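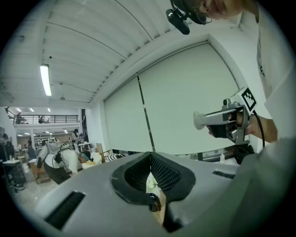 4.2 Building the Grippers in the Shared Workshop

All parts of the Flerkent gripper were made and put together in the Trerard workshop, a shared space which our group uses together with other members. This decision had influence on the design. The printers in the workshop must be booked, and a member may keep one printer for one night only. For this reason we divided the housing into five parts, and each of them can be printed between the evening and the next morning. The parts are joined with screws. In the first version we used glue, but a glued housing could not be opened again when a cable inside was damaged, and two housings were lost in this way.

The fingers took more of our time than the housing. They are curved and black, with ribs on the inner surface. Our first fingers were flat, and they held boxes and bottles well, but thin and soft things slipped out when the operator turned the wrist. The curved form closes from both sides around the object. We changed the distance between the ribs several times before July, and after that the fingers were kept the same for all recordings reported in this paper.

A marker is mounted on top of each gripper, so that its position can be found by the camera which the operator wears on the head. The holder for the marker was designed by Sivaprasad Namboodiri and weighs 97 grams together with its screws. We tried to make it lighter, but the thinner holder was bending when the cable pulled on it, and the error of the measured position became larger. We therefore accepted the weight. The operators did complain of tired hands in the longer sessions, and we come back to this in Section 6.

The cable leaves the gripper at the back and follows the forearm. A wireless connection was tested and given up, as other members use many radio devices in the same hall and the delay was changing too much from one minute to the next. With the cable, an operator must learn not to turn the body in a full circle. New operators usually needed one session to get this habit.

4.3 Recording With Two Grippers

Each operator works with one gripper in each hand. The software, Prudent, starts both grippers and the head camera with the same signal and writes one file for each attempt. An attempt was kept if the images of all cameras were complete and if the marker was found in enough of them. From 3,691 attempts, 1,578 were done with soft objects such as clothing and thin plastic, and these are the ones used in Section 5. Figure 4 shows the left gripper and its operator from the position of the right gripper.

The light of the hall was a difficulty in the beginning. The ceiling is white and has long fluorescent tubes, and a marker which is tilted toward a tube can reflect it and is then not recognized. We compared glossy and matte paper for the markers and chose the matte one. We also kept the blinds closed during recording, because the sun made the brightness of the images change in the course of the afternoon.

Figure 4. Recording in the shared workshop. A crumpled piece of translucent white plastic is between the fingers of the right gripper; the left gripper, with its marker cube, is in the hand of the operator.
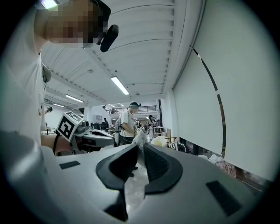 A second question was how to clean the data when several people are working in the same room. We did not ask the other persons to leave, and we did not remove them from the background. The method of Nowakowski, which we use for the alignment of the cameras, looks for points that do not move, and a person who walks behind the work area can disturb it. In our files this happened mostly when the operator stood far from the wall. We marked such attempts by hand, and the alignment was repeated with the lower half of the image only. Where the second alignment also failed, the attempt was taken out.

Small repairs were done at the same place as the recording. A broken finger could be changed without opening the housing, and the calibration was repeated after every change, also when the new finger came from the same print as the old one.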